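Koster hand-held gripper pair, reviewed after one term in a student robotics club

Reviewed by Trudy Whitelaw

Our club bought the Koster pair in place of a second arm kit. The club's project is teaching a machine to clear and stack crockery, and members record the movements by hand before anyone touches the arm. We have 17 members, and most sessions run with two people on the grippers and one at the laptop.

Build. Housings are stiff and have survived two drops onto a tiled floor. The linkage screws work loose. We check them at the start of every session, and a dab of thread lock on the outer ones held until May. Spare fingers cost extra and should be in the box.

Grip. The fingers are good on rims and poor on anything tall and smooth. Glazed plates were the hardest task we set. Jailson Honorato logged 329 attempts at separating and lifting plates, and nearly 48 of those had to be thrown away, mostly for slips at the first touch. Approaching low, with the rim between the fingers, gave the best results. Coming down on the plate from above did not work well for us.

Comfort. Fine for 20 minutes. After that the wrist tires, and Daiane Pimentel, who has small hands, had to stretch for the handle. Cotton gloves help a little.

Software. The Stirkura recorder is plain and does its job. Syncing two grippers took us 6 tries on the first Tuesday and has been reliable afterwards. The manual covers single use only, so expect to work out the paired settings yourself.
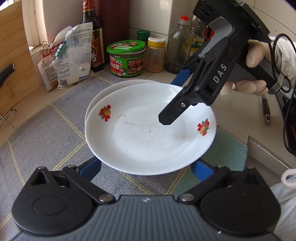 Plate stacking with two grippers, kitchen counter task.

Cables. The lead is the weakest part of the design. It drags on the worktop and can catch on whatever is near the edge. Clip it to the sleeve or run it over the shoulder. The older Brinia set we borrowed had the same fault.

Verdict. Recommended for clubs that already have an arm and someone willing to tidy data. Beginners would be better served by a basic kit. Four out of five, with the mark lost on cables and screws.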